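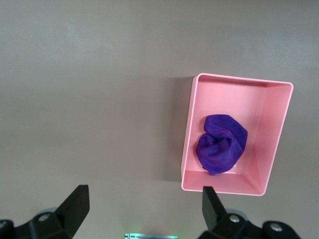
Reading time: 7 minutes

Household Order at Firkside: A Gallery of Bins, Cloths and Shelves

The Firkside Centre for Home Studies maintains a teaching room in which participants learn the ordinary routines of keeping a household: wiping, folding, sorting, labelling and putting away. This page presents the room's working materials by group, together with the notes used by instructors. It is intended for enrolled participants, for partner organizations planning a similar room, and for members of the public who attended the open house in June and asked for the information in writing.

The text was prepared by Manon Vachon, Program Coordinator, with contributions from Anneli Lindqvist and Tuulikki Kauppinen. Entries are arranged in the order in which the materials are introduced during the course.

Group 1: Bins and cloths

Pink bin with purple cloth. A plastic bin on the grey tabletop, with one soft purple cloth lying crumpled on its floor. At Firkside, pink is the colour assigned to used cloths.

Cloths awaiting laundering are not folded. Participants often wish to fold them, and instructors are asked to explain that folding belongs to the clean side of the cycle. A bunched cloth in a pink bin can be recognized from the doorway as one that has been taken out of service.

Clean cloths. These are folded in thirds and then in half, and stored on edge with the fold uppermost. The method was adopted from the linen instruction given by Britt-Marie Öberg, who taught the first three intakes and whose handwritten sheets are still kept in the room binder.

Cloth colours. Purple is used for tables and other flat furniture. Yellow is used for glass and mirrors, and green for kitchen counters. Grey cloths are reserved for floors and are never returned to the other groups, even after laundering.

Retired cloths. A cloth that has thinned at the centre or lost its edge stitching is cut into quarters and moved to the workshop cupboard. The cut is made before the cloth leaves the room.

Group 2: The tables

Work tables. All demonstrations take place on a plain surface, cleared beforehand. Participants are asked to bring only the materials named on the session card and to leave bags and coats on the hooks in the corridor.

Wiping pattern. Instruction begins at the far edge and proceeds toward the body in overlapping passes. The cloth is turned to a clean face at the end of each full pass. Left-handed participants may mirror the pattern, and the session cards have been reprinted with both versions.

Drying. Tables are left uncovered for 20 minutes after wiping. Paper goods, including the session cards themselves, should be kept off the surface during this period. Several sets of cards were replaced last year at some cost to the program.

Table heights. The centre has tables at two fixed heights. The lower ones stand nearest the windows and are assigned first to participants who work seated. Requests for a particular table may be made at registration or to the instructor on arrival.

Group 3: Sorting trays

Shallow trays. Used in the second part of the course for cutlery, stationery and sewing notions. Each participant is given a mixed tray and asked to propose a grouping before touching the contents. There is no set answer. Instructors record the groupings proposed, and a selection is discussed at the close of the session.

Deep trays. Reserved for children's toys and for winter accessories such as mitts, scarves and toques. Participants with young families have told us that this is the exercise they repeat most often at home.

The undecided tray. Any item that cannot be placed within one minute goes into a separate tray and is reviewed at the end. Anneli Lindqvist introduced the practice after observing that groups would stop work altogether over a single object, frequently a key or a length of cord.

Button jar. The jar holds 2478 buttons, as established by the spring intake during a sorting exercise. It was donated by Kazimiera Witkowska from her late mother's dressmaking supplies. Participants may use the contents freely, provided that all buttons are returned to the jar before the session ends.

Group 4: Shelving

Open shelves. The Prallora shelving unit was installed when the room was repainted. Shelves are adjustable, and their present spacing was chosen so that a bin can be drawn forward and looked into without being lifted down.

Shelf order. Materials in daily use are kept between waist and shoulder height. Seasonal materials are placed above, and heavier containers below. The order is reviewed at the beginning of each intake, and participants are invited to suggest changes in writing.

Empty bins. Spare bins are nested and stored upside down on the lowest shelf. Please do not place cloths inside nested bins. They are easily overlooked there, and a set of green cloths went missing for most of a winter in this manner.

Labels. All labels are printed in plain capitals on white card and placed at the left-hand corner of the shelf edge. Handwritten labels are permitted for trial arrangements but should be removed or replaced by the end of the intake. French labels are available from the office and appear on the same card.

Group 5: Folding and packing

Folding boards. Boards are provided for shirts and for pillowcases. Their use is optional, and participants who already have a settled method are encouraged to keep it.

Packing a small case. A single-session exercise in which participants prepare clothing for two nights away. Shoes are packed first, at the hinge side, with rolled garments between them. The exercise is popular and fills early.

Tea towels. Linen tea towels are folded to the width of the drawer in which they will be kept. Participants should measure their own drawer before attending and bring the figure with them.

Fitted sheets. The instruction takes longer than any other in the course. Tuulikki Kauppinen demonstrates the method with a partner and then alone, and repeats each version on request. Participants who do not master it on the first occasion may attend the same session in a later intake without further charge.

Care of the materials

Cloths are laundered warm, without fabric softener, and air dried on the rack beside the utility sink. They should not be washed together with cotton towels, which shed lint that is difficult to remove afterward. The laundry run takes place after the last session, and the pink bins are then rinsed, wiped and returned to the tables.

Plastic bins are cleaned with mild dish soap and lukewarm water. Abrasive pads are not to be used, as they dull the inner walls and allow dust to settle. Bins that have cracked at the rim are withdrawn and should be reported to the office so that a replacement may be ordered.

Sorting trays are wiped between groups. The button jar requires no cleaning beyond occasional dusting of the lid.

Borrowing

Registered participants may borrow a home set, consisting of one bin, a small selection of cloths and a folding board. Sets are issued from the Huttunen Room, on the ground floor beside the reading area, and are lent for the duration of the intake. A record is kept in the Idovow booking system, and a reminder is sent before the return date.

Borrowed cloths should be laundered before they are brought back. If laundering at home is not possible, please hand them in at the desk and inform the attendant, who will place them in a pink bin for the next laundry run. Replacement charges apply only to folding boards. The program expects some loss of cloths and budgets accordingly.

Attendance and access

The course receives around 100 registrations over the year, and places are allocated in order of application. Sessions begin at 10 a.m., with an additional evening group beginning at 6:30 p.m. when enrolment permits. The room is on the ground floor and has step-free access from the parking area behind the building.

Participants are asked to avoid scented products. Coffee and tea are served in the reading area and should not be brought to the work tables.

Use of this page

Partner organizations may reproduce the notes above for their own instruction, provided that the Firkside Centre for Home Studies is acknowledged. The colour assignments may be altered to suit local supplies. We recommend only that an assignment, once made, be kept for a full year before it is reviewed.

Corrections to the entries should be addressed to Manon Vachon at the centre's office. Questions about cloth care and laundering may be directed to Anneli Lindqvist, and those concerning folding sessions to Tuulikki Kauppinen. Both are normally available at the desk between 1 p.m. and 3 p.m.

Filed under: Teaching Room, Household Order, Galleries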